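Todthorpe: Building a Tiny Software GPU From Scratch

Student project report, final version, 2019-09-08

Share this post | 26 comments

1. Why a GPU?

I spent most of my second year reading about graphics hardware and getting more and more annoyed that I couldn't picture what was going on inside it. Every article I found would say "the rasterizer does this" or "the texture unit does that", and I would nod along and then have no idea how I would build one. So for my project I decided to build one! In software, on a plain desktop CPU, one stage at a time, with nothing borrowed from a graphics library.

The result is called Todthorpe. It's a software model of a small tile-based graphics processor. You feed it triangles, a list of textures and a small program for each pixel, and it gives you back a finished picture plus a log of how much memory traffic it took to get there. That log turned out to be the part I cared about most, and it takes up most of this report.

I should say what it isn't. It's slow (very slow), it doesn't speak any real graphics API, and it doesn't model timing down to the clock cycle. It models what gets read, what gets written and in what order, and that was plenty for one year.

2. Two ways to draw a triangle

There are two broad families of design and I wanted to have both so I could compare them.

In the first, which I call immediate mode, each triangle goes all the way through the machine as soon as it arrives. Its corners get transformed, it gets chopped into pixels, each pixel gets a depth test and a color, and the results go out to memory. Then the next triangle comes in. It's simple and it's lovely to debug, since you can stop anywhere and look at a half-drawn picture.

In the second, the tiled design, all the triangles for a picture are transformed first and sorted into bins according to which small square of the screen they touch. Then the machine works on one square at a time, keeping its depth and color values in a little on-chip buffer. Memory only gets touched when the square is done. My tiles are 16 by 16 pixels. I tried 32 by 32 as well, and I'll get to that.

The tiled version sounds like an obvious win until you remember that the bins have to live somewhere. If you have a lot of tiny triangles, the bin lists get big, and now you are writing and reading those instead. I really wanted to see where the two lines crossed.
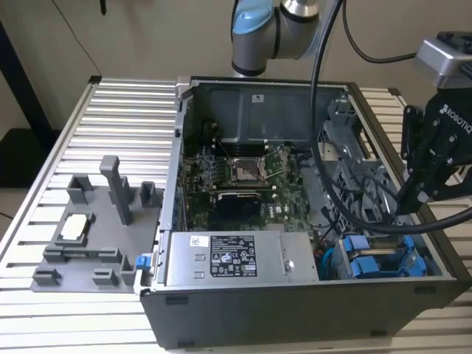
The sorting step was the first thing I wrote that I was proud of. My first attempt used the bounding box of each triangle, so a long skinny one running corner to corner landed in nearly every bin on the screen. The fix is to test each tile's corners against the three edge equations of the triangle and throw out the tile if they are all on the wrong side of any one edge. It's a handful of multiplies and it cut the bin lists for my city test model down to less than half their old size. I ran it over and over just to watch the number drop.

3. The shader core

Todthorpe has two kinds of small processor, one for corners (vertices) and one for pixels. I picked separate cores because they let me keep each one tiny. The vertex core works in 32-bit floating point. The pixel core works in a lower precision format, with 16 bits per value, and handles four pixels at a time in a 2 by 2 block.

Why the block of four? Texturing. To pick the right level of detail from a texture you need to know how fast the texture coordinates are changing from one pixel to its neighbor, and the cheapest way to get that is to have the neighbors right there and subtract. I had read this sentence in three different places and never understood it until my own code needed it.

The downside is at the edges of triangles, where maybe only one of the four pixels is really inside. The other three still get computed and then thrown away. On my small-triangle test, wasted pixels were a painful share of all the work, and you can see it very clearly in the log.

The instruction set is small: add, multiply, multiply-add, reciprocal, min, max, move, a texture fetch and a conditional kill. There are no branches. I wrote a simple assembler for it, which I named Hodberg after I got tired of calling it "the assembler thing". Hodberg does one clever trick, which is to move texture fetches as early as it can so that the wait overlaps with math. Everything else about it is as dumb as a rock, and it still managed to contain my worst bug (see section 6).

4. Caches, or where my December went

I left the texture cache until late and thought it would take a few days. It took all of December.

The first version stored textures row by row, like a normal image file. That works fine when you walk across a texture sideways and terribly when you walk down it, because every step lands in a different cache line. I turned my test floor by a quarter turn and the hit rate fell off a cliff.

Then I switched to storing texels in Morton order, where the bits of x and y are woven together so that nearby texels in both directions stay close in memory. Suddenly the rotation of the floor hardly mattered. I can't tell you how happy this made me. It's six lines of bit shifting! 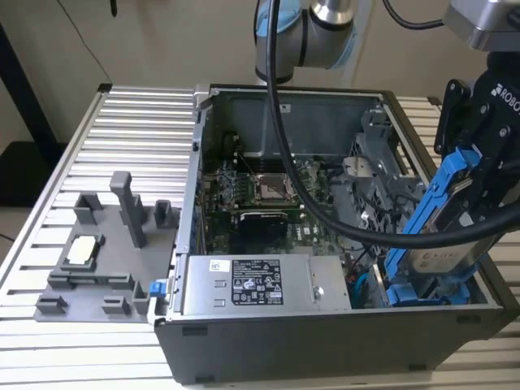
Open desktop tower lying on its side, with a drive in its blue caddy held above right.

Next came the question of how big the cache should be. I swept it from 1 KB up to 64 KB. Gains were steep up to 8 KB, decent to 16 KB, and past that the curve was almost flat for every test I had. I settled on 8 KB, four-way, with 64-byte lines. Going from direct-mapped to two-way helped more than doubling the size did, mainly in tests where two textures were read by the same pixel program and kept kicking each other out.

5. Results

I used three test models. Chiang is a room with large flat walls and few triangles. Udine is a city block with a good mix of sizes. The third is a sphere made of far too many triangles, and it never got a proper name. Each was drawn for 60 frames with a camera moving along a fixed path, and the numbers below are averages over those frames.

For Chiang, the tiled design won easily. Taking the immediate design's total memory traffic as 100, the tiled one came in at 41. Nearly all of the savings came from depth values, which never left the chip at all.

For Udine, on the same scale, tiled came in at 58. Bin lists were now a visible slice of the total, though still smaller than what they saved.

For the sphere, tiled scored 218. More than double! The picture is mostly background, each triangle covers a pixel or two, and the machine spends its life writing bin entries and reading them back. I had expected it to lose, but I had guessed at something like 120.

Switching to 32 by 32 tiles brought the sphere down a fair amount, because fewer triangles straddled a tile border, but it needs four times the on-chip buffer. In Chiang and Udine it made very little difference. If I were spending real silicon I think I would stay with the small tiles.

I also tried a simple form of compression on the bin entries, storing each triangle index as the difference from the previous one. Most differences fit in a single byte. This was a late addition and it isn't included in the scores above, but the early runs look good.

6. Things that went wrong

The worst bug was in Hodberg. When it moved texture fetches upward, it checked whether the coordinates were ready but forgot to check whether the destination register was still in use. Most shaders were short enough that it never came up. In the city it turned one shop window bright pink at certain angles, and I spent ages blaming the cache.

Second place goes to cracks between triangles. Two triangles that share an edge should cover every pixel along it exactly once. Mine sometimes covered it twice or not at all. The cure is to snap the corners to a fixed-point grid before setting up the edges and to follow the top-left rule strictly. I had skipped the snapping because it seemed fussy. It isn't fussy, please do it.

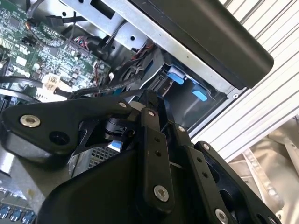 Third, my log was wrong for a while. I counted a write each time a tile was flushed, even if nothing had been drawn in it. Empty tiles only need the clear color, and a single flag bit per tile can stand in for that. Fixing this changed the results enough that I had to run every test again, and two graphs from my midterm report should be ignored.

7. What I'd like to add

Early depth rejection for whole tiles is at the top of the list. If a tile is already covered by something near, a far triangle could be dropped before any of its pixels are made. I have a rough version working with one farthest-depth value per tile, and in the city it already throws away a lot of hidden walls.

After that I'd love to merge the two kinds of core into one pool and see how much idle time goes away. In the sphere test the pixel cores sit around waiting for the vertex core, and in the room it's the other way around. A shared pool would need the pixel side to move up to 32-bit math, though, so each core would get bigger. I'd like to know where that trade settles.

The source, the test models and the raw logs are in the project archive, and the settings file for each run is stored next to its log.

26 comments | Share

Related posts
Writing an assembler in a weekend (and fixing it for a month)
Morton order with pictures
Fixed-point edges and the top-left rule
Midterm report: immediate mode only

This site uses cookies to remember your reading settings. By continuing to browse you agree to their use. OK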